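The Year I Learned to Put Things Away

I moved to Argate in May with more than 300 paperbacks, a rice cooker, and no plan whatsoever. My new place was half the size of the old one (the listing said "snug," which should have tipped me off), and for weeks I ate dinner on the bed with my coat hanging over the bathroom door.

So I did what anyone would do and called Chiharu Kinoshita. We shared a kitchen years ago in Trerkthorpe, and she was the only roommate I ever had who could find the scissors. She laughed at me for a good long while and then told me to buy nothing for a month. Nothing! I'd already filled an online cart with drawer dividers.

Her theory is that small homes get ruined by shopping for storage before you know what you own. You bring home a cute basket, the basket needs filling, and suddenly you're keeping dead batteries because they fit.

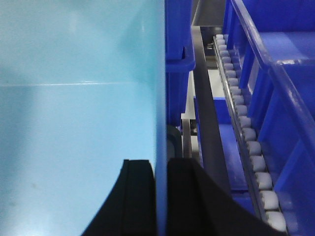 Smooth, pale blue, and it wipes down easily.

I lasted nine days before I cracked and bought a shoe rack. It was the wrong width for the hall and I gave it to Bello Bako downstairs, who keeps tomato seedlings on it and seems thrilled.

After that I got serious. Every evening I took one shelf or one drawer, tipped it out on the floor, and put back only what I'd used since the move. The books were awful. I sat there rereading first pages until midnight, and I still kept most of them, so please don't take advice from me on books. The kitchen went much faster. I owned 6 can openers and I don't even like canned food that much.

What surprised me was how fond I got of plain, cheap containers. I used to want everything in wicker. Now I want something light that I can rinse in the shower and drag out with one hand while I'm on the phone with my mother.

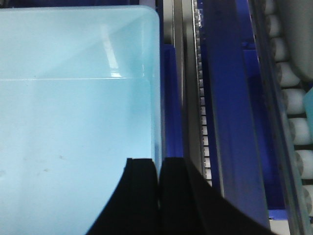 Light blue plastic with a rounded rim.

Chiharu came to visit last week and opened every cupboard before she took her shoes off. She approved of the kitchen, moved my towels up a shelf, and asked why there was a snorkel in with the baking things. I've never been snorkeling. It came with me from the old apartment and I guess it lives here now, behind the flour.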